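Student robots to lay the table at Tarine Kitchen Challenge

June 11, 2024

For immediate release

The Tarine Student Robotics Club will enter its first public competition this July, with two arms, a borrowed dining table and a shopping list that has alarmed at least one parent.

The Tarine Kitchen Challenge asks school and college teams to program a robot arm to move fresh produce between a tablecloth and a serving plate. Marks are lost for dropping things, for bruising them and for what the rules call "undue hesitation". Teams can score up to 300 points. The club's best practice run stands at 70, a figure its members describe as promising and its coach, Jianhua Qiu, describes as 70.

"They chose aubergines," said Qiu. "I suggested a tennis ball. A tennis ball is the same shape every time, and I was told this was exactly what was wrong with it."

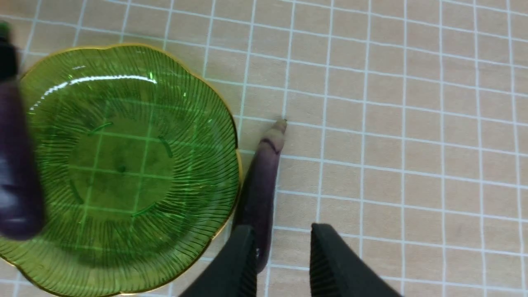 Anqi Jia

The slim purple aubergine is long, glossy and slightly curved, and it has to be picked up without knocking the green glass plate beside it. The plate has a scalloped edge, a gold rim and, according to team captain Jinfeng Jin, a grandmother who would like it back. Ridges on the inside of the gripper's fingers help with the hold. The rest is down to the code, which the team has now rewritten 394 times – Jin keeps a tally on the workshop door.

Guangming Jia looks after the club's second arm, known as Kong, which is still learning to let go.

Entry to the Challenge is free for spectators, and sponsor Tostetti will provide lunch. Aubergine is on the menu.

Press contact: Jianguo Bai, Tarine Student Robotics Club

ENDS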